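Birthday Cards by Mail

Birthday cards by mail are greeting cards sent through the post to mark a person's birthday. I've been sending them most of my life, so I volunteered to write up this entry for the wiki, and I hope you'll forgive me if I wander a little. There's a lot to say about a folded piece of paper!

Overview

A standard birthday card is a single fold of heavy paper with a picture or saying on the front and a printed verse inside. Some open like a book, some open from the bottom like a little tent. I like the book kind myself (the tents fall over on my mantel). Flat cards, printed on both sides with no fold, are cheaper to mail and have become more common, but they leave you very little room to write, and I always have more to say than will fit.

Types

Funny cards are what I reach for first, mostly jokes about age, cake and naps. Then there are the sentimental ones with long verses, which my aunts all loved and saved in shoe boxes. Handmade cards are their own world -- stamping, cut paper, pressed flowers, ribbon that the post office machines don't care for. Milestone cards carry a big number on the front. You can usually find one for a thirteenth birthday, but try finding a nice one for 47.

Musical cards play a tune when opened. I bought one in Grajales that played the same song so loudly I had to wrap it in a dish towel until I could mail it.
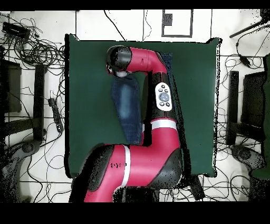
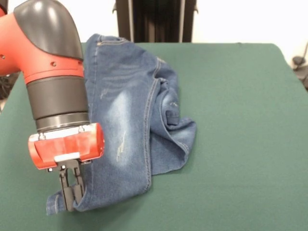
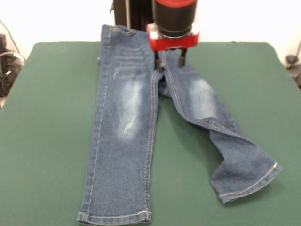
Timing

Most regular card senders keep a birthday list or a perpetual calendar, the sort with dates but no year. Mine hangs inside the pantry door. On the first of the month I pull out every card I'll need, address them all at once, and pencil the mailing date in the corner where the stamp will cover it. I allow 3 days for anybody in the state and longer for everybody else. October is my busy month, with 13 birthdays, and I start on those in September or I never catch up.

Late cards are called belated cards, and the stores sell plenty of them. I used to be embarrassed to send one. Now I think a late card is a second birthday, and I send it with a good long note.

Mailing

Square envelopes generally cost more to send in the US than ordinary rectangular ones, and so do lumpy ones with buttons or bows. I've had a card come back to me over a bow! If you're not sure, take it to the counter and have it weighed.

Swaps and clubs

Some people trade cards with strangers through clubs. The one I belong to, the Skenusano Card Circle, has 3,000 members, and everybody gets a little flurry of mail in their birthday month. My best one came from a member in Clillance, a watercolor of a teapot with steam curling up into my name.

Keeping them

Plenty of folks recycle their cards after a week, and that's fine. I punch two holes in mine and tie them up by year with kitchen string. Cards with glitter go in a separate bag, after what happened to the sofa. The oldest bundle is at my sister's house in Beltus, and she still hasn't sent it back.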